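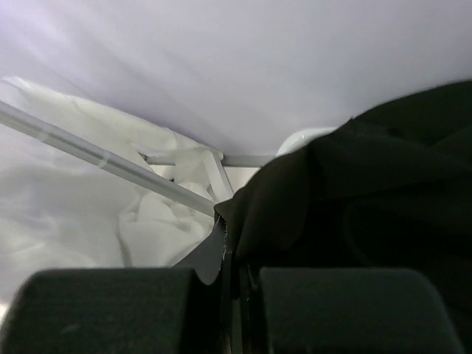 Dilham, April

Search tips Go

Laundry tips for people whose folding software came with big promises

Venia's planner handles a dark cloth badly, whatever the sales page says. Black fabric swallows the light, and the segmentation fills in an edge it can't find. A corner held in the fingers tells you very little about where the other three are.

Turn up the exposure before you touch the grasp settings. I went from 200 to 400 and got fewer phantom corners, though white cloths started to blow out. Keep two profiles and sort your darks from your whites first, same as your grandmother did.

Don't trust the confidence score. Mine reads high on a crumpled heap with no usable edge in it. Cap retries at 3, then have it stop and ask.

Add rods and rails to the collision map by hand. Clear or translucent ones go missing from the depth image.

Tyyne Kinnunen swears by the Pindico plug-in for finding hems. I tried it on towels and went back to plain edge detection. Skip the "auto-tidy" update too, until somebody shows it working on a black sheet.

Contact Oksanen Home Tips | Copyright Oksanen | Back to top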